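Two-arm sorting policy picks the right item but drops the tube back in the tray. Is it the data or the method?

Posted by tallis_bench
Tags: imitation learning, bimanual, evaluation

I'm trying to reproduce a result on a two-arm tabletop setup and I can't get near it. The work is from the Hollska project. They train one policy for both arms on teleoperated demonstrations, and the main claim is that if you label the demonstrations by phase (reach, close, lift, carry, release) and train with the phase as an extra prediction target, you need a lot fewer demonstrations for the same success rate.

My data set is 3,312 demonstrations. Small consumer items, mostly cartons and squeeze tubes, moved between trays and a bin. Of those, 629 involve a tube. The rest are nearly all cartons, with a few bottles.

Cartons work fine with or without the phase labels. Tubes are where it goes wrong. The arm goes to the correct tube, closes, starts up, and then opens again a few centimeters above the tray. It doesn't slip, the gripper is commanded to open. With phase labels this happens more often than without, which is the opposite of what I expected.

What I have checked so far:

- Calibration of both wrists. Fine.
- Action chunk length. Shorter chunks make it jerky and the early release is still there.
- Lighting. No change.
- Training longer. Slightly worse.

My phase labels come from a script that looks at gripper width and height above the table. I haven't gone through them by hand. Should I be collecting more tube data, or is there something in the method I'm missing?

Jhun Quiambao
Accepted, edited once

I would look at the labels before collecting anything. We had close to the same failure at Tagle with the same kind of script.

The trouble with labeling from gripper width is that a carton and a tube close very differently. A carton is stiff, so the width drops, stops, and stays there until the operator lets go. A tube gives. The width drops, stops, then keeps creeping down as the operator squeezes, and it often comes back up a little when the tube leaves the surface and settles between the fingers. If your script calls any increase in width a release, you'll get a short "release" label right after "lift" in a good share of your tube demonstrations. The policy then learns that release comes soon after lift for tubes. You've told it so directly by making phase a target.

That would also explain why the version without labels does better. It only sees the small width change in the actions and mostly averages it away.

How to check:

Plot gripper width against time for 24 tube demonstrations picked at random, with the phase labels as colored bands behind the curve. Don't pick them by eye. If you see a thin release band in the middle of the carry, you have your answer.

If that's it, there are two repairs. The simple one is to require release to be followed by the fingers opening past some fixed width and staying there for a minimum number of steps. We used 10 steps, and I'd start there, but it depends on your control rate. The other is to use the commanded width in place of the measured width for labeling. Commanded width is cleaner, but if your operators have a trigger that they ease off during a carry, you'll see the same bump in the command.

One more thing to look at while you're in there. For a two-arm policy the phase has to be stored per arm. I have seen code where there is one phase for the whole robot, taken from whichever arm moved last. In tray-to-bin work one arm is often waiting with nothing in its gripper while the other is at the item. If the waiting arm is labeled "release" because its fingers are open, and the label is shared, then the working arm is being trained on the wrong phase for a large part of the episode. The idle arm needs its own label. We call it "wait" and leave it out of the phase loss.

After relabeling, train from scratch. We tried to fine-tune the old checkpoint on corrected labels and the early release faded but didn't go away.

Edit: in reply to the message I got, no, you don't need to relabel the cartons by hand. Run the new script on everything and spot check.

nukomano_user_4
Could be your gripper. Soft pads helped me a lot with tubes. Also try a bigger model.

Felicidad Sarmiento

I agree with Jhun on the labels, but I'd add something about how the comparison is run, because it decides whether you can trust your own numbers afterward.

The claim you're reproducing is about success at a given number of demonstrations. For that to mean anything, the starting layouts have to be the same for both policies. Write the layouts down before you run anything – which items, which container, which way each one stands – and use the same list for the labeled and unlabeled versions. Alternate between the two policies on each layout. If you run one policy all morning and the other all afternoon, you're also measuring whatever changed at lunch.
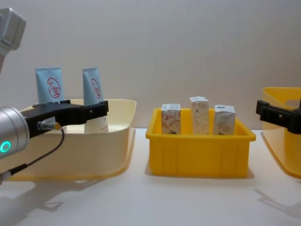
I also score the grasp and the transfer separately. A single success number hides the failure you describe, since a tube that is picked correctly and let go early counts the same as a tube that was never reached. My sheet has four columns: right item chosen, fingers closed on it, cleared the rim, placed in the target. Your problem would show up as a gap between the second and third columns for tubes and no gap for cartons. Once the labels are fixed, the gap should shrink. If it doesn't, the labels were not the whole story.

Orientation is worth recording too. A squeeze tube standing on its cap is wide and flat at the crimped end and much rounder near the cap, so the height of the grasp changes what the gripper feels. If your operators mostly grabbed high and the policy grabs low, or the reverse, you'll get odd width values that no labeling script handles well. Sort the 629 by grasp height and see whether the bad ones bunch together.

On collecting more data: wait. If the script is wrong, more tube demonstrations just give you more wrong labels. I'd only collect after the relabeled run, and then only for the grasp heights where you're thin.

As for soft pads, they may well help with holding on, but the original post says the gripper is commanded to open. Pads won't change a command. They will also change the width readings, so old and new data would no longer match.

Comments

tallis_bench: Plotted the 24. Seventeen have the release band mid-carry. And yes, one shared phase for both arms. I feel a bit silly.

Jhun Quiambao: Don't, the shared phase is easy to miss. Fix that one first and see how far it gets you before you touch the width rule. Then you'll know which of the two mattered.

oddlot: Does the four-column sheet work for handovers between arms, or do you add a column?

Felicidad Sarmiento: I add one, "second arm has it before first arm opens." Video helps there, it's hard to call live.

tallis_bench: Retrained with per-arm phase only. Early release is down on tubes but still happens. Doing the width rule next.

Related

Gripper width drifts during long carries
How many rollouts per layout before comparing two policies?
Floltthorpe rig: both arms stop when one wrist faults
Phase labels from video only, without gripper readings
Bimanual policy always prefers the left arm
Storing failed demonstrations: keep or delete?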